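Enolberg workshop - evening gallery

An evening in February, when the big windows were already dark. Click any picture for the larger version.
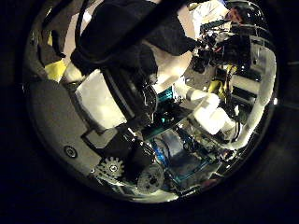
Toothed gear, pulley and teal-green circuit board.

Dark cloth in heavy folds over a mottled grey surface, with a black cable looping past it.

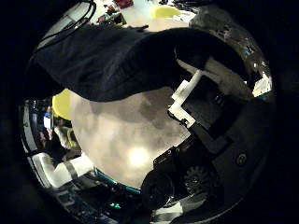

By the windows

White jacket, yellow shapes like chair legs, and a few points of light outside.
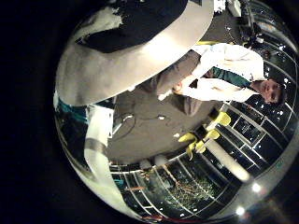 Valdis Jaunzems: Is the room open in the evenings all through March as well?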